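About the Cluscombe Grippers

We're the robotics club at the Renaud School in Cluscombe, and we teach robots to use their hands. Or their two fingers, anyway! If you've been to other robotics clubs you've probably seen a lot of driving: little carts on tape lines, bigger carts shooting foam balls, carts running into other carts. We love all that and several of us started there. But somewhere along the way this club fell hard for the problem of picking things up, and we've never really gotten over it.

The club meets every Thursday at 3:45 in the old home ec room, which has good light, lots of outlets and a sink. We go until 6, or a bit past if somebody is in the middle of a wiring job and their ride is patient. Right now we have 11 regular members in grades seven through twelve, and you don't need any experience to join. Last fall two of our newest people had never held a screwdriver, and by spring they were rebuilding finger linkages faster than the rest of us.

How it started

Our coach is Timothée Lebrun, who teaches physics and the one section of shop that the school still offers. He started the club with four students, a box of hobby servos and a kitchen tongs project that he still keeps on the shelf over his desk. The tongs could lift a tennis ball on a good day. On a bad day they threw it. Everyone who was there has a different story about the ceiling tile.

The second year we built our first real gripper, and we named it Plumero, which is Spanish for feather duster, after the only thing it could reliably hold. The name stuck to everything that came after it. We're on Plumero 6 now, and it's a long way from the tongs – parallel jaws, swappable finger pads, and a handle version so a person can carry it around and practice a task by hand before we ask an arm to do it.

What we do all year

From September to winter break we do skills. Everybody learns to solder, to read a linkage drawing, to print a part and then print it again because the hole was too small. Everybody also writes code, including the people who swear they're only here for the building. We pair people up across grades, and the pairs switch every month.

After break we move to the table. Table work means a task, a bunch of objects and a lot of tries. We write up each task on an index card, something like "move the soft ones to the plate" or "pick up only the round ones," and then a pair works on it until they can explain to the rest of us why it works or why it doesn't. The explaining is a big part of it. We've had some great arguments about friction.

Food is our favorite thing to practice with. It's cheap, it comes in wonderful shapes, and no two pieces are the same. Dates are wrinkly and a little sticky. Rice cakes squish if you look at them wrong. A kumquat is small and smooth and loves to roll off the table. Once you can handle a tray of snacks without crushing anything, a wooden block feels like a vacation. 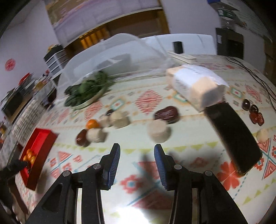
Why practice on soft food when blocks are so much easier to hold?
Because soft food shows you right away when you're squeezing too hard. A block feels the same to the gripper whether you use a little force or a lot, so you can build up bad habits and never find out. A dented cake tells on you the first time.

We do table work on a patterned cloth on purpose, too. Plain white tables make everything easy to find, and our vision group got a little too proud of their plain white table results a couple of years ago. Then we did a demo at the public library on a checkered tablecloth and the software picked out the checks. We laughed a lot, went home and started over with busier backgrounds. Zigzags, diamonds, stripes, whatever somebody's aunt is giving away. If you have a loud tablecloth you don't want, please bring it to us!

The Brerier Cup

Every April we go to the Brerier Cup, a regional contest for school teams that work on grasping and sorting. It's a full day, and it's the best day. Each team gets a mystery tray of objects in the morning, 45 minutes to plan, and then three timed rounds. You lose points for drops and you lose a lot of points for damage, so slow and gentle beats quick and rough nearly every time.

We've placed third once and fifth twice. The year we took third we had a finger pad come loose between rounds and fixed it with dental floss and tape from another team's toolbox (thank you again, if you're reading this). That's pretty typical of the Cup. People share parts, people share snacks, and the pit area is so loud by noon that you have to draw what you mean on a napkin.

What it costs

Dues are $200 for the year, which covers parts, Cup registration and the van. If that's hard for your family, talk to Mr. Lebrun and it'll be worked out privately. We have never turned anyone away over dues. Safety glasses are provided, but a lot of members end up buying their own because the loaner pairs are pretty scratched. Closed shoes are a must, and long hair gets tied back when anything is powered up.

How families can help

We could always use drivers in April, and we go through an amazing amount of AA batteries. Old laptops are welcome if they turn on. A few parents have come in to show us how they use their hands at work – a baker, a dental hygienist, a man who repairs clarinets – and those visits have changed our designs more than any video. The ridges on our finger pads went through three versions after the clarinet visit. If your job involves holding something delicate, we would love to have you for half an hour.

Come see us

You can drop in on any Thursday during the school year without signing up first. Come in by the gym doors, turn left at the trophy case and follow the noise. We'll hand you a gripper and a tray and let you try it. Younger brothers and sisters are fine as long as a grown-up stays with them.

Summer is quieter. The room is open a few afternoons in July for members who want to keep working on Plumero 7, which currently exists as a very long list on the whiteboard and one extremely nice wrist joint. Ask to see the wrist joint.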